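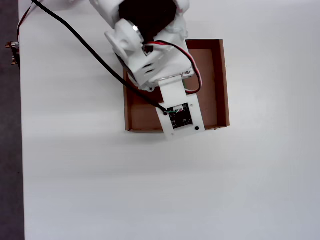 The arm over its cardboard tray, with the small circuit board on the end plate and the wires looped beside the wrist.

Magazine > Workshops > Maintenance

A Morning With the Arm at Trosthorpe

By Filipa Godinho

Catarina Pacheco starts every service with the screwdriver still in the drawer. First she takes the last segment of the arm between two fingers, with the power off, and moves it a little to each side. She is feeling for play in the joint. If the plate at the end moves before the motor does, the horn has to be tightened, and she knows this will take the rest of the morning.

The arm belongs to the small-parts bench at Trosthorpe, a repair and prototype shop where six people share two rooms. It is called Plilura, after the project that paid for its first motors. Its work is simple to explain: it goes down to a tray, it checks if there is a part, and it goes up again. On a normal day it does this 2000 times. "For a person it is nothing, to bend the wrist," Pacheco told me. "For a printed bracket, 2000 times is a lot of bending."

The brackets are the piece she watches most. The large motor sits inside a white printed one, and the plastic around the screws gets tired before the motor does. She prints new ones in advance and keeps them in a bag with the date written on it. When she changes a bracket she does not throw the old one away the same day. She leaves it on the window and looks at it again after lunch, when her eyes are fresh, to find where the crack began.

Then come the wires. I had expected that the motors would be the weak place, but in the service notebook the word "cable" appears on almost every page. The red, black and white wires go out from the top of the wrist and make a wide curve down its side. In the first version they were tied close to the body, and it looked much better. It worked until March. One of the wires broke inside its insulation, where the eye could not see it, and the arm began to stop in the middle of a movement, sometimes twice in one hour and sometimes not for days. Pacheco needed a week to find it. Now the curve stays wide, and visitors who say it is untidy receive a short lecture.

The board on the end plate has its own small connector, and a long black cable that goes to it. Here she has one rule, which she repeated to me three times: never pull by the cable. She holds the connector with plastic tweezers and moves it out slowly. The connectors come from Güler, in packs of 80, and she admits that the first pack did not last as long as it should.

After any change the arm must learn again where its zero is. She types the values by hand in a program called Ultix, which is old and a bit slow, and brings the plate down over the tray in small steps. The tray is of cardboard, and this is on purpose. In the beginning there was a metal one, and a wrong number in the height field bent the plate and damaged a motor horn. If the arm goes too low into cardboard, she takes another box.

She then runs 400 cycles with nobody touching the table. I stayed for these. Pacheco did not look at the arm very much; she was sorting screws with her back to it, and listening. Near the end she stopped, turned, and gave a quarter turn to one screw on the joint.

"You heard it?" she asked me. I had not heard anything. She wrote the quarter turn in the notebook, with the date, 3 January 2026, and started the 400 again from the first.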